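Bumus Takes On the School Bag. The School Bag Is Ahead.

26/05/2024 — Bumus today released the first chore results for Rolleck, its two-armed tabletop robot. Packing a backpack was tried 256 times. Rolleck finished 40 of them without help, and almost 30 of those before our staff lost patience.

A navy bag lying on its side, a yellow notebook, two markers and a pencil — a second-grader's job, and second-graders complain about it too.
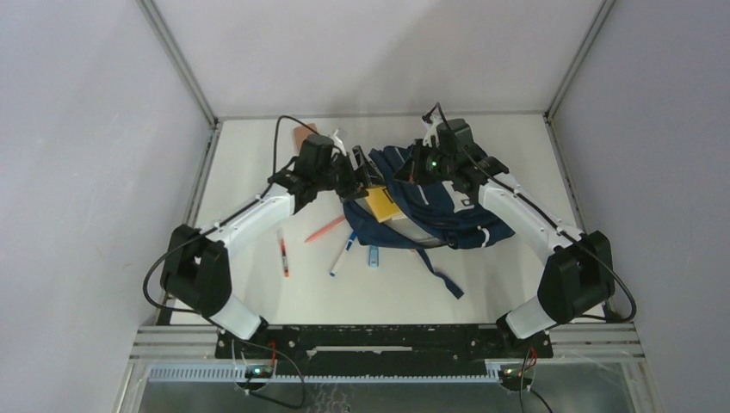
Can it do chores yet?

Some. Rolleck is good with things that hold their shape. Cloth and straps remain a matter of opinion between the two arms. Clalterar, our partner on the gripper software, calls this progress, and we have agreed to let them.

Towels are next, in July. Parents should keep packing bags by hand until further notice.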